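How to Tape Out a Color Matching Table

Posted by Danica Grgić in Tables and Trays
Sat 30 November

I have been setting up some version of this table since June, first for my own two and then for pretty much every child who comes through our door at Ullgate, and people keep asking me for the measurements. So I finally sat down with a cup of tea and wrote the whole thing out. It's a paper-covered table with a grid of blue tape on it, a few plates in different colors, and small things to put on the plates. Yellow goes with yellow, purple goes with purple, and you can keep going from there for as long as your plates hold out.

Plan on about 30 minutes the first time. After that you'll be a lot quicker, especially if you leave the paper down between sessions as I do.

What you'll need

A table you can walk most of the way around. Mine is the long Norno one, 1820 mm from end to end.
Brown paper on a roll, the heavier the better (I buy Stulden, but any wrapping paper with a bit of body will do)
Blue tape
Something to hold the corners of the paper down
A long ruler or a straight piece of wood
A soft pencil
Round plates with a raised rim, each one a different color
Small blocks, cubes and bits of sponge in the same colors

Step 1. Cover the table

Wipe the table first and let it dry properly. Crumbs under paper drive me up the wall, and you will feel every one of them later when you run your hand over the top.

Cut your paper longer than the table. I cut mine at 195 cm, and that leaves a little to fold under at both ends. Roll it out with the curl facing down, smooth it from the middle toward the edges with the flat of your hand, and then fasten the corners. I used to tape the corners as well, but I always tore the paper getting it off again, so now I clamp wherever there's an edge to clamp to. Pull it snug, but go easy. A tiny ripple will settle by itself overnight!

Step 2. Mark out the grid

Put a plate down on the paper before you measure anything. Your rectangles want to be big enough to hold the plate with a bit of brown showing, and it's much nicer to find that out with a plate than with a calculator. Make a light pencil tick on either side, move the plate along, tick again, and carry on until you reach the far edge.

I settled on 4 columns. More than that and the plates feel squeezed, and the small ones start leaning in over each other's work to reach the middle.

Join up your ticks with the ruler, keeping the pencil faint. The lines are only there to guide the tape.

Step 3. Lay the tape

Do all the long strips first, then all the short ones across them. Stick down one end, unroll enough tape to reach the other side, hold it above the line, look along it with one eye shut (I do look silly, I know), and lower it in one go. Press from the center out.

If you run out partway along a line, start the new piece with a little overlap and rub it down hard with your thumbnail. You may get a small jog at the join. I have several, and I've learned to love them. What you do want to get right is the crossings, since a child will happily follow a neat corner with a fingertip for ages.

Step 4. Start with one plate and one thing

It is so tempting to put everything out at once. Please don't! Begin with a single plate and a single object of the same color, and let that be the whole activity for a while. Yellow is a cheerful place to begin and it stands out nicely against brown paper.
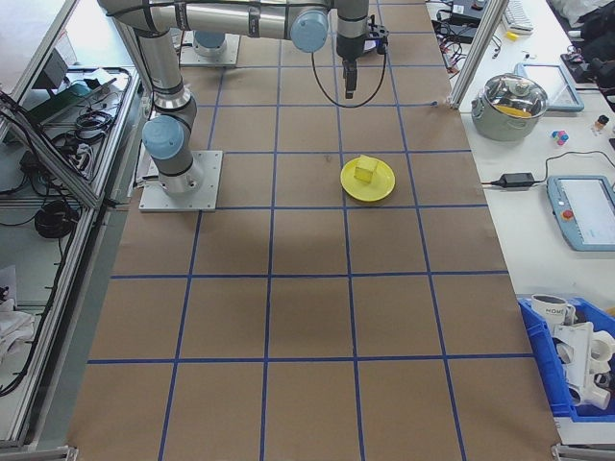
The yellow plate with its little see-through yellow cube.

A see-through cube is a bit harder than a solid one, as the color is paler and changes with the light, so if your child hesitates over it, swap in something bolder and bring the cube back another day. And don't fuss if the plate creeps over the tape a little. The tape says roughly where a plate lives. I used to nudge them all back into place and I'm sure it put people off.

Step 5. Add a second color

Once yellow is easy, bring in a second plate and choose a color that's well away from the first. I like purple. Place the object in a different rectangle from its plate, so there's a short trip to make between picking up and putting down. That trip is where most of the good work happens: getting a grip on the piece, lifting it clear of the paper, carrying it over, and letting go over the plate.

Change the shapes when you change the colors, too. Sponge wedges are lovely. They squash a bit when you hold them and they tip to one side, so you have to think about where you pinch. You can also match loosely, deep purple to a soft lavender, and talk about why the two belong together.
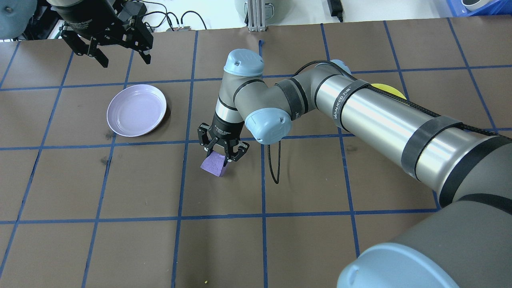

Step 6. Bring in the white plate

White is my favorite addition and I wish I'd thought of it sooner. It was Driss Nasr, who runs the Kolev Street group, who suggested keeping one plate that doesn't match anything, and using it for "not sure" or "your choice." Older children take it very seriously. You can ask for the softest thing on the white plate, or the smallest, or simply leave it bare and see what turns up on it.

Give it a rectangle of its own toward a corner, so it doesn't get mixed up with the matching plates.
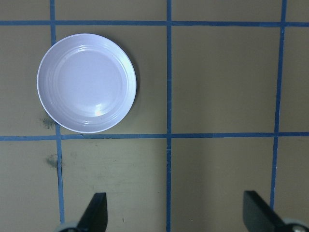 White plate in its own square, sitting very close to the tape.

If your plates have raised rings around the rim, as the white one does, let the children run a finger around them before you begin. It's a nice quiet way to start.

Looking after the table

Brush the paper off at the end of the day with a dry cloth. A damp one will lift the tape. When a strip starts to peel, take up the whole strip and lay a fresh one, and when the paper gets shabby in the middle you can turn it over and tape the other side.

Stack the plates with a scrap of paper between each, and keep the blocks and sponges in a shallow tray. Mine goes on the shelf under the window, next to the ruler, which has gone missing twice this month already.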